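Brukevley rail trail plan moves ahead after tunnel survey

A plan to turn the old Wornolen branch line into a walking and cycling path has passed its first engineering check, the Brukevley parks department said in February.

The survey covered the 760-yard tunnel at the north end of the valley and the three stone viaducts south of it. Engineers found loose brick near the tunnel's south portal and blocked drains along most of its length. The viaducts need new railings and some repointing. 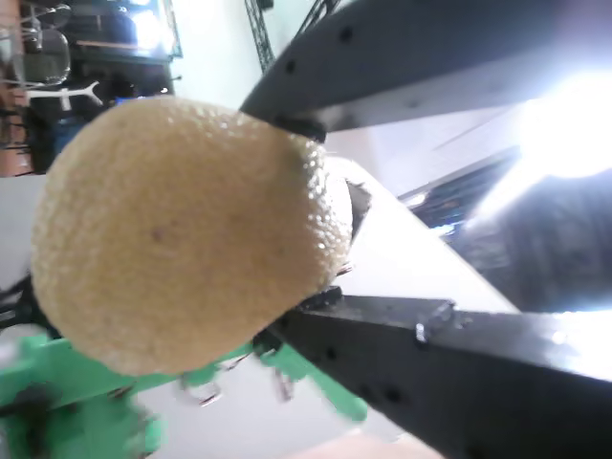
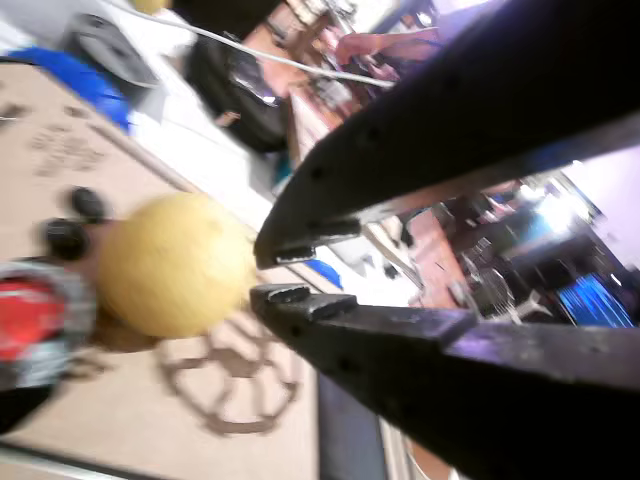
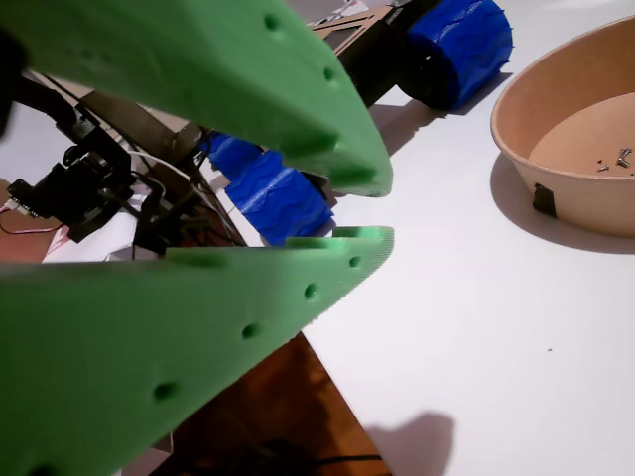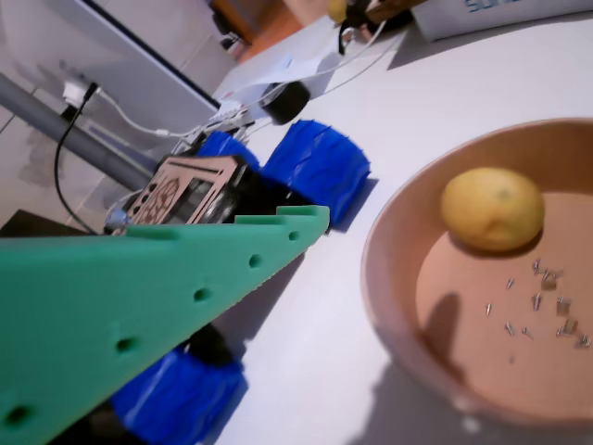
Reading time: 3 minutes

The line carried limestone from the Wellodero quarry and a thin passenger service until it closed 40 years ago. The track was lifted soon after, and most of the cutting is now overgrown with ash and bramble.

Under the plan, the path would run 15 miles from Brukevley to the former Wornolen station, with a gravel surface and road crossings at Mwakyusa Lane and the quarry gate. The tunnel would be lit during the day and closed at night.

Some residents have asked for the trackbed to be kept clear so that trains could return. The department said the path would be laid to one side of the cutting where the width allows, but that the tunnel is too narrow for both.

Quarry owners have raised a separate concern over trucks at the gate crossing. A traffic count is due there before the design is finished.

Drawings of the route are on display at the Brukevley library until 8 p.m. on weekdays. Written comments can be left at the front desk.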